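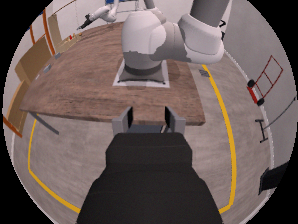
Figure 1. The simulated workcell from the wrist view, with the gripper open and the two arms at the wood table.

Can a Machine Do the Small Jobs Yet? Tidying a Bench in Simulation
4th August, by the Skilta student group

Our project started with a chore everyone in the shop hates: putting small stuff back on the tray at the end of the day. We wanted to know if a robot arm could take it over, and we had a whole term of computer time to find out!

We built our task in the Hetell simulator. The arm has to find a small item on the table, pick it up and set it on the tray. That sounds easy (it did to us in January, anyway). We trained on 960 practice runs and then tested on 400 new ones, moving the items to a different spot every time.

The best version, which we named Grustby, finished the job in 62 percent of the test runs. We were thrilled, as our first try only got to 26 percent. Most of the gain came from slowing the arm down in the last bit before the grasp and letting it try again after a miss.

Flat, thin pieces are still the big problem. The fingers close a little too high and slide right over the top. Blocks go much better, unless they sit near the table edge, where the arm tends to come in at a bad angle and bump them. We also lost a lot of runs to shadows before we changed the lighting settings.

So is it ready for a real shop floor? No, a person would still beat it by a mile, and we have only tested on a computer. A home would be harder again, with soft things and clutter everywhere. But we think sorting solid parts into a tray is very close, and we would love to try it on the real arm in the Ciobanu lab next term.

Last updated: 4 weeks after first posting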